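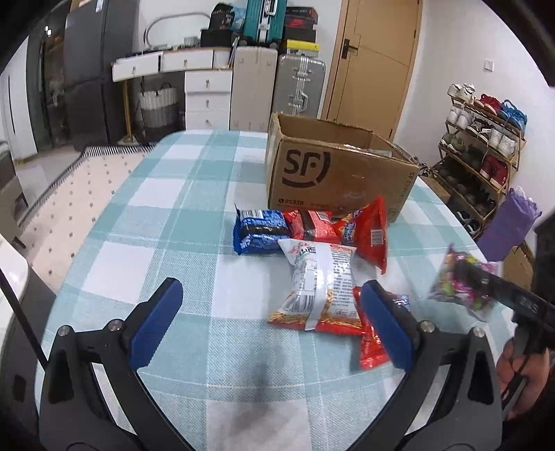 The Plillunow Residents' Association opened its snack exchange on January 27, 2020, and invited each household to contribute small sealed packets. Contributions were received at a table with a teal and white checked cloth, where an open brown cardboard box marked "SF" stood near one side. Red, blue and white packets were set out in front of it before sorting.

Sorting was directed by Shalini Pant, with records kept by Deepak Shukla. Packets were grouped by size, and any with a damaged seal were set aside.
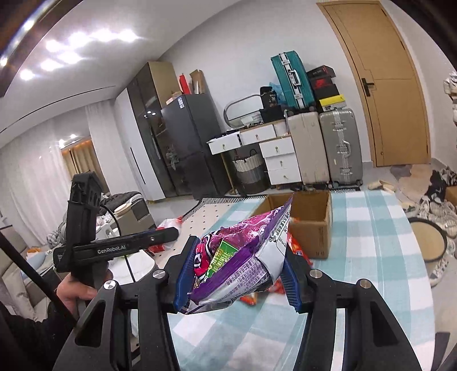
Larger bags were handled one at a time so that the printed panels could be read. The bag shown, in magenta, purple and white, carries rows of small Chinese text, and the open box stands behind it. The Association received 25 contributions from the Larkano building.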